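Notebook, Cummont bench
25 January 2020
Open day, written up the same evening with my shoes off

I said I would get this down before I forgot it, and as Angharad and Njoroge were both on the door for most of the day and saw next to nothing of the bench, I'll put in more than I usually would. Skip to the list at the end if you only want the jobs.

We opened at ten. The sign on the Tavstead road had blown round in the night and was pointing at the garden centre, so the first half hour was very quiet and Kam-wah and I had the place more or less to ourselves, which did us no harm at all. We ran the tube demo through with nobody watching and it behaved. Then Jeanie went out and turned the sign, and from then on we had a steady stream, in groups of up to 30 at a time, which is too many for that end of the room and I think we all knew it by eleven o'clock. People at the back were holding their phones up over the people at the front. Next time we should have tickets with a time on them, even if it's only raffle tickets.

The demo was the one we agreed in the planning meeting: the orange-red rack, the tubes with the green screw caps, and the arms moving tubes about at a pace people can follow. Chepkoech had wanted us to show the full Simiyu routine with the balance and the labelling, and I'm fond of that routine, I wrote a good part of it, but I'm glad we kept it small. You can explain a tube going into a hole to anyone. I had a grandmother and a boy of perhaps six standing side by side and they were both equally taken with it.
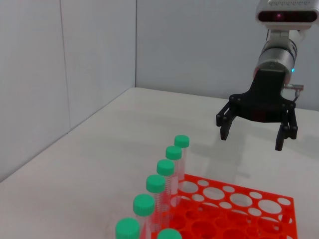
The other thing we settled in the planning meeting was the talking. Kam-wah ran the machine and I did the patter, and we swapped after lunch when my voice started to go. I would recommend the swap to anyone. Kam-wah is much better than I am at leaving a silence — I fill every gap, I know I do, and when he had the floor people asked more questions simply from having the room to ask them. I made a note of the ones that came up again and again, for the sheet we keep promising to write:

Does it know what is in the tubes? (No, and today there was nothing in them that mattered.)
What happens if it drops one? (Kam-wah's answer was "we pick it up", and they laughed every time.)
How long did it take you to teach it that?
Is it slower than a person? (Yes. I said so plainly and I think they liked us better for it.)
Could it do my job? This from a pharmacist, a dental nurse and a man who fits kitchens.

I was a bit woolly on the third one all morning, saying "oh, a good while", until Jeanie told me off and looked it up in the book. The placing part alone took us 29 sessions between May and the end of the year. After that I said 29 and people nodded, so a real number is worth having to hand.

Two people came from Alline, which I hadn't expected, as we'd only sent them the same flyer as everyone else. They stood through the whole talk with the families and then stayed behind to ask about finger pads and how often we change them. They have a bench of their own doing something similar with vials, and they'd driven 125 miles to see ours. I gave them tea and the last of Angharad's fruit loaf. They would like a return visit and I said yes on everybody's behalf, so please shout if that was wrong of me. They were particularly keen to know whether we had trouble with the pads slipping on caps, and I said we did at first and showed them the page from last summer, with all Njoroge's little drawings on it. They asked for a copy. Njoroge, you're published.

I also want to write down the business of the two arms, as it got more discussion than anything else we did. Most visitors took it for granted that both sides would be busy at once, like a person using both hands, and they were a little let down when they weren't.

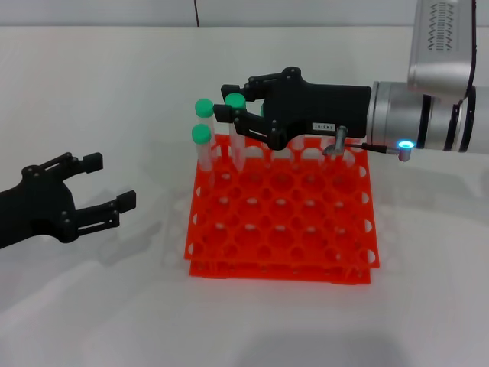

My own feeling is that we ought to lean into this and not hurry past it. A person doing the same job keeps a hand spare for long stretches and never notices, and once I'd got people to think about how they do the washing up they came round to it quite happily. The best moment for explaining it is when the right gripper is over the back of the rack with its two pads either side of a green cap and the left one is standing off with its fingers open, holding nothing, because then everybody can see the question for themselves and I only have to answer it. A girl of ten or so told her father it was "waiting its turn", and I've stolen that and used it for the rest of the afternoon. Chepkoech thinks we should slow the approach down even further at that point, for open days only. I'd be happy to try it, if it can be a separate setting that one of us can't leave switched on by accident.

Things that went less well, so that I'm being fair. We had 3 stops in the course of the day. The first was me leaning on the stop button with my elbow while pointing something out to the back row, and I owned up. The second was at the start of the after-lunch session, when Kam-wah wasn't happy with how the rack was sitting and chose to halt and straighten it, and quite right too. The third we haven't got to the bottom of. The log gives a time-out on the right arm and nothing more, and it came back with no fuss when he restarted it. I've saved the log under today's date and would be grateful if Njoroge could have a look with fresh eyes, there's no great rush.

From where the visitors stand it's quite hard to see into the rack, especially if you're small. We put a couple of the low steps out at the side, and that helped, but then there was a queue for the steps. Jeanie suggested a screen on the wall showing the view from above the table, and I do think that's the answer, if we can find one that nobody is using. I'd like it high up so that the back row can see too.

The noise was a surprise. The room is lovely and bright but it's all hard surfaces, and with a full group in there talking you can't hear a word past the second row. I'd rather not use a microphone if we can help it, it makes me sound like a bingo caller.

Jobs, with names where people have offered:

Timed tickets for next time — Angharad
Look at the third stop in the log — Njoroge
Slow approach as its own setting — Chepkoech, with me to test
Ask round for a spare screen — Jeanie
Question sheet, one side of paper, large print — me
Copy of the pads page to Alline, and a date for the visit — me
Move the stop button somewhere away from my elbow — Kam-wah
Tie the road sign to the post properly this time — whoever has the cable ties

Tubes and rack are put away in the usual cupboard, both arms parked, key back on the hook. There's half a tin of biscuits left in the kitchen and the good ones are underneath.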